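Okay, budget season, so a little thread for anybody else who has been handed a spreadsheet and told to plan for robots. I've been at this since October and I have opinions! 1/6

First thing: the arms are the line everybody argues over, and they were the easy part for us. Ornuteck quoted the pair, Windum quoted the pair, and we had it settled by lunch on a Monday. The hands took a good deal longer. 2/6

Hands wear out. Fingertips wear out faster. Hae-won Seol (bless her) made me put in a spares line of $3,633 before she would even look at the rest, and I grumbled, and then I read the warranty – 90 days on the fingers. She gets the good coffee now. 3/6

Second thing is lead time. Siriwardena told us 14 weeks for a second set of hands, so if you want them for spring you're really ordering in the fall, and your finance people need to hear that from you early and probably more than once. 4/6

Third, please don't buy a fancy test kitchen or a mock apartment in year one. I priced one from Mullutton and had to go for a walk. We put that money into cables, mounts and a service visit, and we practice on ordinary office furniture – doors, shelves, binders, the stuff you already own. 5/6

Happy to share the blank version of my spreadsheet with anyone who asks, it's ugly but the formulas work. Thanks to Hyun-seo Song for checking my math twice. 6/6

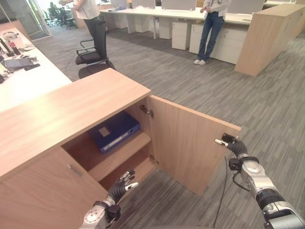
Right hand on the cabinet door, binder on the shelf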